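Folding for the Shelf: Towel Handling at Srithong

Kamonchanok Khamphan runs the linen room at Srithong, a guesthouse with 36 rooms and a small bath house. The room takes in all the towels from both, and everything is folded by hand on flat tables. I spoke with her on September 27, 2025, mostly on the subject of fold patterns and why the house changed its pattern this year.

The old method was a fold in half, then in half again, then in thirds. Khamphan considers it adequate for thin cotton and poor for anything with a raised weave. "You get six layers on one side and an uneven edge on the other," she said. "On a shelf 36 centimeters deep the stack leans forward by the time you reach the tenth towel."

The present method starts with the long edges. The towel is laid face down with the care label at the far left. One long side is brought in to the center line, then the other is brought over it so that the two overlap by the width of a hand. The piece is then folded across its length twice. The finished size is set by a board cut to fit the shelf, and folders are asked to check the first towel of each batch against the board and after that to trust their hands.

Khamphan was specific about the ribbed towels. A diagonal rib pulls the cloth off square when it is smoothed in the wrong direction. "Smooth along the rib, never across it. If you push across, the top layer travels and the layer under it stays where it was. You end up with steps down the side." Steps are tolerated on the inner edge, which faces the back wall of the shelf. On the front edge they are not, and the towel is opened and done again.

Nantana Panyasiri does most of the folding in the mornings. Her figure for the ribbed towels is 19 seconds each once she has settled in, and slower for the first few. She folds standing up, with the unfolded pile to her left and the stack to her right, and moves the stack to the shelf when it reaches ten. "Higher than that and the bottom ones get pressed," she said. "Then the pile looks shorter than the one beside it and somebody adds a towel to make it match."

Table surfaces came up more than I had expected. The linen room has tried bare wood, a padded cover and a smooth painted top. Padding was abandoned quickly. It held the cloth in place, but the folder could not feel whether a crease had formed underneath. Khamphan prefers a smooth top and accepts that it will scuff. "A scuff is fine. A splinter or a lifted edge is not fine, it catches a loop and then you have a pulled thread." Edges are checked by running a scrap of old toweling along them, and any spot that snags is sanded that day.

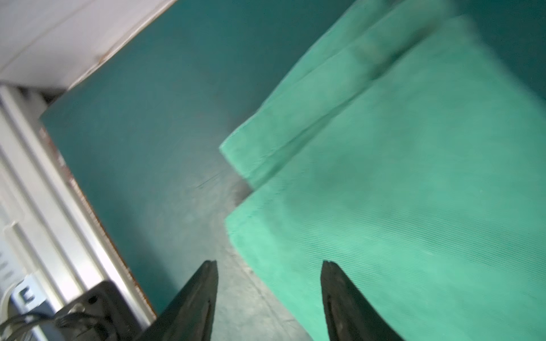 Color is the other sorting rule. Green goes to the bath house, white to the rooms, and the two are never folded in the same batch. The reason is lint, in Khamphan's account, though Panyasiri thinks the habit is older than the reason. The house keeps 263 towels in circulation. A further 100 are held in reserve in closed bins, already folded to the current pattern, and these are refolded twice a year so that the crease lines move.

I asked whether a crease held too long does real damage. Khamphan said she had seen older towels wear through along the fold before they wore anywhere else. She now starts the reserve fold a few centimeters off center at each change, alternating sides. A pencil mark on the bin lid records which side was used last.

Stains are looked for at two points: when the towel is first laid out, and again after the second long side is brought over, when the outer face is visible. A mark found at the second point sends the towel back to the wash. Panyasiri said shadows in a fold are easily mistaken for stains under the ceiling light, and that she tilts the towel toward the window before deciding.

The remaining problem is the bath mats. They are too thick for the overlap fold and too short for the old one. At present they are laid flat, four to a stack – Khamphan does not regard this as settled.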